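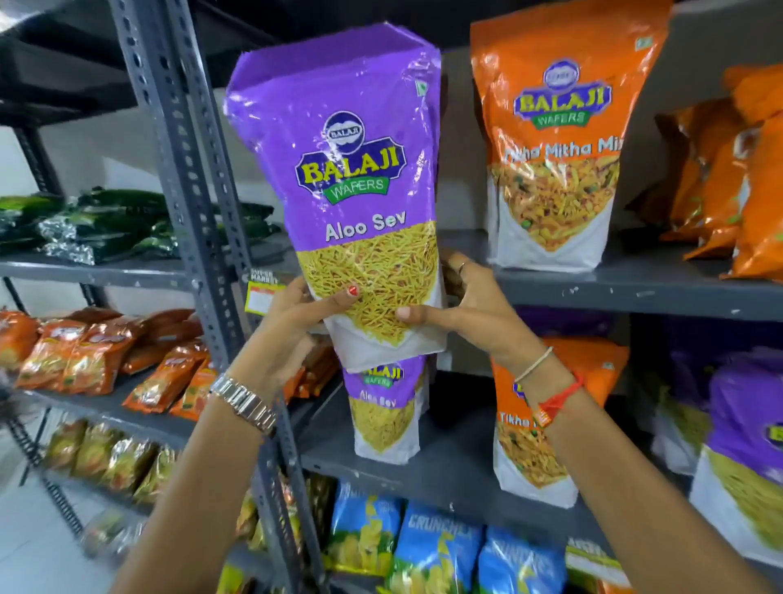
Aloo Sev von Balaji Wafers im Regal, rechts der Tikha Mitha Mix.

Zuerst die Tüte, dann die Frage

Ein Gespräch über Knabbereien, Regale und das richtige Einräumen

Der Laden Gavham liegt in Nindent in der Straße hinter dem Bahnhof, Hausnummer 81, neben der Bäckerei Taşdemir. Ich bin am Freitag um halb neun dort verabredet, eine halbe Stunde vor der Öffnung. Die Inhaberin macht mir die Tür auf und geht sofort wieder nach hinten, denn auf dem Boden stehen noch Kartons. „Sie können mich alles fragen“, sagt sie, „aber ich muss dabei arbeiten.“

Der Verkaufsraum hat 60 Quadratmeter. Links sind Reis, Mehl und Linsen, in der Mitte Gewürze und Konserven, und die rechte Wand gehört fast ganz den Knabbereien. Ich wollte vor allem über diese Wand mit ihr sprechen. Ich selbst kaufe hier seit drei Jahren ein und stehe jedes Mal zu lange davor.

Warum so viel Platz für Snacks in einem kleinen Geschäft? Sie lacht ein bisschen. „Am Anfang hatte ich zwei Bretter dafür. Ich dachte, die Leute kommen wegen Reis. Sie kommen auch wegen Reis, aber einen Sack Reis kauft man einmal im Monat. Eine Tüte Namkeen kauft man am Freitag, und am Sonntag ist sie leer.“ Mit Namkeen sind salzige und würzige Knabbereien gemeint, das Wort benutzt sie für die ganze Wand. Insgesamt führt der Laden etwa 300 Artikel, und zum Namkeen gehört davon ein guter Teil.

Ich frage sie, was ein Kunde probieren soll, der noch nie etwas davon gegessen hat. Die Antwort kommt schnell. „Aloo Sev. Immer zuerst Aloo Sev.“ Aloo heißt Kartoffel, und Sev sind die dünnen, frittierten Fäden, die man mit den Fingern isst oder über etwas streut. „Jeder hier kennt Kartoffelchips. Also sage ich, es schmeckt nach Kartoffel, aber mit Gewürz, und es sieht aus wie kleine Nudeln. Damit haben die Leute keine Angst mehr.“

Bei ihr zu Hause wird Sev nicht nur aus der Schüssel gegessen. Sie streut es auf Joghurt mit gehackten Zwiebeln, auf gekochte Kichererbsen, manchmal auf ein Butterbrot. „Das Butterbrot haben meine Kinder erfunden. In Indien würde man vielleicht komisch schauen. Ich finde es sehr gut, besonders mit dem Brot von nebenan.“ Wichtig ist ihr, dass man das Sev erst am Tisch dazugibt. Nach fünf Minuten auf dem Joghurt ist es weich, und dann, so sagt sie, kann man auch Haferflocken nehmen.

Und der Tikha Mitha Mix? „Tikha ist scharf, Mitha ist süß. Das muss ich an der Kasse jeden Tag übersetzen.“ Auf der orangefarbenen Tüte sieht man eine Mischung mit Erdnüssen und grünen Erbsen, und viele Kunden entscheiden nach diesem Bild. Sie hat beobachtet, dass ältere Kunden gern fragen und jüngere gern das Telefon nehmen und den Namen suchen. „Beide Wege sind richtig. Aber wer fragt, bekommt auch ein Rezept.“

Sie räumt nach Farben ein, das ist mir schon als Kunde aufgefallen. Lila zu Lila, Orange zu Orange. Ich hatte gedacht, es sei wegen der Schönheit. „Es ist wegen der Kunden“, erklärt sie. „Die meisten merken sich keinen Namen. Sie sagen zu mir: Ich hatte letztes Mal die lila Tüte. Wenn alle lila Tüten zusammenstehen, muss ich nicht von der Kasse weggehen.“ Große Standbeutel mag sie lieber als kleine Päckchen, obwohl sie mehr Tiefe im Regal brauchen. Sie stehen allein und fallen nicht um, wenn jemand die vordere Tüte herausnimmt.

Während sie spricht, zieht sie die alten Tüten nach vorn und stellt die neuen dahinter. Jede Tüte dreht sie einmal um und liest das Datum. Das dauert, und ich frage, ob man es nicht schneller machen kann. „Man kann“, sagt sie. „Ich habe es im ersten Jahr schneller gemacht. Danach hatte ich hinten im Regal einen ganzen Karton, der abgelaufen war. Den haben wir dann nicht verkauft, das war Geld weg.“ Seitdem macht sie diese Wand selbst und lässt die Aushilfe lieber die Konserven einräumen.

Ein zweites Thema ist die Luft in den Beuteln. Manche Kunden beschweren sich, dass die Tüte groß ist und der Inhalt klein. Dazu hat sie eine feste Meinung. „Ohne Luft haben Sie Krümel. Sev ist dünn, das bricht sofort. Schauen Sie auf das Gewicht und nicht auf die Größe, das sage ich auch meiner eigenen Schwester.“ Darum nimmt sie die Tüten auch nie oben an der Naht — dort geht die Folie am leichtesten auf — und stapelt nichts Schweres darüber.

Die Ware kommt zum größten Teil über den Großhandel Wondier, einmal in der Woche, früh am Morgen. Im Juli ist es schwieriger, weil dann viele ihrer Stammkunden verreist sind und sie weniger bestellt. Im Herbst, vor Diwali, ist es umgekehrt. Im letzten Jahr hat sie allein für die Festtage Ware für 2000 Euro zusätzlich bestellt, Süßes und Salziges, und drei Tage vorher war das Regal trotzdem halb leer. „Da kamen Leute aus drei Dörfern, die ich noch nie gesehen hatte. Ich habe mich gefreut und ich habe mich geärgert, beides zusammen.“

Wie lagert man eine offene Packung? Hier wird sie streng. Eine Wäscheklammer reicht ihr nicht. Sie schüttet den Rest in ein Glas mit Schraubdeckel und stellt es in den Schrank, weit weg vom Herd. In den Kühlschrank kommt bei ihr nichts davon. Wenn das Sev doch ein wenig weich geworden ist, gibt sie es kurz in eine trockene Pfanne, bei kleiner Hitze, und bleibt daneben stehen. „Nicht telefonieren dabei. Es wird sehr schnell dunkel und dann ist es bitter.“

Inzwischen ist es kurz vor neun, und durch das Fenster sieht man schon eine Kundin mit einem Einkaufswagen warten. Eine Frage habe ich noch. Was isst sie selbst am Abend, wenn der Laden zu ist? Sie faltet den letzten Karton zusammen und überlegt länger als bei allen anderen Fragen. „Ehrlich? Salzstangen“, sagt sie. „Aber schreiben Sie dazu, dass ich sie in Chutney tunke.“

Sie dreht das Schild an der Tür um. Die Kundin grüßt, stellt ihren Wagen neben den Reis und möchte wissen, ob Koriander gekommen ist. Er ist gekommen, zwei Kisten, sie stehen noch hinten.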